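Acabados de superficie y mantenimiento del mobiliario de madera en edificios públicos
Apuntes de la asignatura. Unidad 7
Documento de apoyo a las clases teóricas

7.1. Objeto de la unidad

La presente unidad trata de los acabados que se aplican sobre la madera destinada a mobiliario de uso colectivo: mesas de lectura, mostradores de atención, pupitres y bancos corridos. Se supone conocido el contenido de la unidad anterior, relativo a la estructura anatómica de la madera y a su comportamiento frente a la humedad, por lo que dichos conceptos se recuerdan únicamente cuando resultan imprescindibles.

Al término de la unidad, el alumnado deberá distinguir las familias principales de acabado, justificar la elección de una de ellas ante un caso dado y redactar un plan de mantenimiento acorde con la intensidad de uso prevista.

7.2. Repaso: la dirección de la fibra

La fibra de la madera sigue, en términos generales, el eje longitudinal del árbol. Al aserrar el tronco, la orientación del corte respecto a los anillos de crecimiento determina el dibujo de la cara vista. El corte radial produce líneas finas y aproximadamente paralelas; el corte tangencial da lugar a figuras más abiertas, en forma de arcos o llamas. En una misma superficie pueden aparecer zonas de uno y otro aspecto.

Esta circunstancia tiene consecuencias prácticas en el acabado. La testa absorbe mucho más producto que la cara, y las zonas en que la fibra aflora de forma oblicua se oscurecen con mayor intensidad al recibir un tinte. En maderas claras el efecto es especialmente perceptible, motivo por el cual se desaconseja teñirlas sin una prueba previa en una pieza de descarte del mismo lote.

El lijado se efectuará siempre en el sentido de la fibra. Las rayas transversales, inapreciables sobre la madera en crudo, quedan de manifiesto tras la primera mano.

7.3. Familias de acabado

7.3.1. Aceites

Los aceites secantes penetran en los poros y endurecen por oxidación. No forman una película apreciable cuando se aplican correctamente y se retira el sobrante. Conservan el tacto de la madera y permiten reparaciones localizadas sin necesidad de decapar el tablero completo. Su resistencia a las manchas es moderada y exigen renovación periódica. Los trapos impregnados deben extenderse al aire o sumergirse en agua antes de su eliminación, dado el riesgo de autocombustión.

7.3.2. Ceras

Proporcionan un brillo suave y una protección escasa. En mobiliario público su empleo se limita a piezas de interés patrimonial o a superficies verticales de poco contacto. El calor de una taza basta para marcarlas.

7.3.3. Barnices

Forman película. Dentro de este grupo se estudian los barnices al agua, los alquídicos y los de poliuretano de dos componentes. Estos últimos ofrecen la mayor resistencia química y mecánica, pero su reparación parcial resulta difícil: el borde entre la película antigua y la nueva suele quedar visible. La aplicación requiere ventilación adecuada y equipo de protección respiratoria.

7.3.4. Aceites con cera dura

Constituyen una solución intermedia. Combinan aceites secantes con ceras de elevado punto de fusión y dejan una capa muy delgada. Su uso se ha extendido en bibliotecas y centros docentes, sobre todo allí donde el servicio de mantenimiento dispone de personal propio.
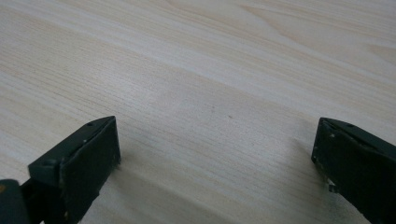

Sobre la conveniencia de este último tipo de acabado no existe acuerdo pleno. Montserrat objeta que la comparación con el poliuretano suele hacerse en condiciones demasiado favorables al aceite: se cuenta con que alguien renovará la capa a su debido tiempo, y en muchos edificios esa renovación se aplaza curso tras curso hasta que la mancha ha llegado a la fibra. Un barniz mal mantenido, añade, todavía protege algo; un aceite mal mantenido deja la madera prácticamente desnuda.

La objeción es atendible y deberá tenerse en cuenta en el ejercicio de la unidad. El criterio que se sigue en estos apuntes es que la elección del acabado no puede separarse del plan de mantenimiento. Si el pliego no garantiza la renovación periódica, procede especificar un acabado de película, aun a costa de una reparación posterior más laboriosa.

7.4. Preparación de la superficie

La calidad del resultado depende en gran medida de las operaciones previas. Se observará la secuencia siguiente:

a) Comprobación de la humedad de la madera, que deberá haberse estabilizado en el local de destino o en condiciones equivalentes.
b) Eliminación de restos de cola. Los residuos impiden la absorción y producen manchas claras.
c) Lijado progresivo, sin omitir granos intermedios.
d) Humectación ligera para levantar el repelo, secado y lijado fino posterior. Esta operación es obligatoria cuando se vaya a aplicar un producto al agua.
e) Aspirado y limpieza con paño que no desprenda fibras.

Un lijado excesivamente fino cierra el poro y reduce la penetración de los aceites. Para cada producto se respetará el grano final indicado en su ficha técnica.

7.5. Caso de estudio: la biblioteca de Clotdale

El caso que se analizará en clase corresponde a la sala de lectura de la biblioteca de Clotdale, cuyo mobiliario fue suministrado por la firma Fabbri. El encargo comprendía 85 mesas de madera maciza clara, destinadas a un uso diario intensivo. Los tableros se entregaron con acabado de aceite y cera dura, y la conservación se adjudicó a la empresa Cirka mediante contrato independiente.

La documentación del expediente permite seguir la evolución del conjunto. El registro de incidencias recoge 2.093 anotaciones, en su mayor parte relativas a cercos de vasos, tinta y roces en los cantos. Las incidencias se concentran en las mesas próximas a la entrada. En 7 mesas fue preciso lijar el tablero completo; en las restantes bastó una intervención localizada.

Del expediente se desprenden varias cuestiones de interés para la unidad. La primera es contractual: el suministro y la conservación se licitaron por separado, y el pliego de conservación no mencionaba el producto aplicado en taller. Durante un periodo se emplearon limpiadores alcalinos incompatibles con el acabado, lo que ocasionó un aspecto mate e irregular en las zonas de mayor limpieza.

La segunda se refiere a los cantos. El redondeo previsto en proyecto era muy reducido, y toda arista viva retiene menos producto que una superficie plana. El desgaste comenzó precisamente en ese punto. Se recomienda al alumnado comparar el detalle constructivo original con el que se adoptó en el anexo de Cinholm, donde el radio del canto se aumentó de forma notable y las reclamaciones por este concepto disminuyeron.

La tercera atañe a la información facilitada al usuario. La biblioteca permitía el consumo de bebidas en recipiente cerrado, norma razonable cuya aplicación fue desigual.

7.6. Plan de mantenimiento

Todo plan deberá contener, como mínimo, la identificación del acabado y de su fabricante, los productos de limpieza admitidos y los expresamente prohibidos, la frecuencia de inspección, el criterio para decidir entre reparación local y renovación general, y la persona o servicio responsable de cada actuación.

La limpieza ordinaria se realizará con paño ligeramente humedecido y jabón neutro. No se verterá agua directamente sobre el tablero. Los derrames se retirarán sin demora, por absorción y sin frotar. Quedan excluidos los estropajos abrasivos, el amoniaco y los productos con silicona; estos últimos dificultan la adherencia de cualquier capa posterior y son causa frecuente de defectos en las renovaciones.

Las actuaciones generales conviene programarlas en periodos de cierre. En centros docentes el mes de junio, finalizados los exámenes, ofrece por lo común temperatura suficiente para el secado y disponibilidad de los locales. Debe preverse, además del tiempo de secado al tacto, el de endurecimiento completo, durante el cual las mesas no admiten carga ni contacto con líquidos.

7.7. Ejercicio de la unidad

Se propone redactar, por parejas, un informe sobre el caso de Clotdale. La extensión máxima será de 2 páginas, sin contar anexos. El informe deberá pronunciarse sobre la idoneidad del acabado elegido, proponer una cláusula de mantenimiento que hubiera evitado el uso de limpiadores incompatibles y valorar si la sustitución por un barniz de dos componentes estaría justificada a la vista del registro de incidencias.

Se valorará la precisión terminológica y la correspondencia entre los argumentos y los datos del expediente. No se admitirán afirmaciones genéricas sobre la durabilidad de un producto sin referencia a su ficha técnica.

7.8. Términos que deben conocerse

Repelo: fibras superficiales que se levantan al humedecer la madera.
Testa: sección perpendicular al eje longitudinal de la fibra.
Decapado: eliminación de un acabado anterior por medios químicos, térmicos o mecánicos.
Veteado: dibujo que presenta la superficie a consecuencia de los anillos, los radios y la orientación del corte.
Tiempo abierto: intervalo durante el cual el producto aplicado puede trabajarse sin dejar marcas de empalme.

La unidad 8 tratará de los adhesivos y de las uniones encoladas. Se ruega acudir a la primera sesión con el expediente de Cinholm leído.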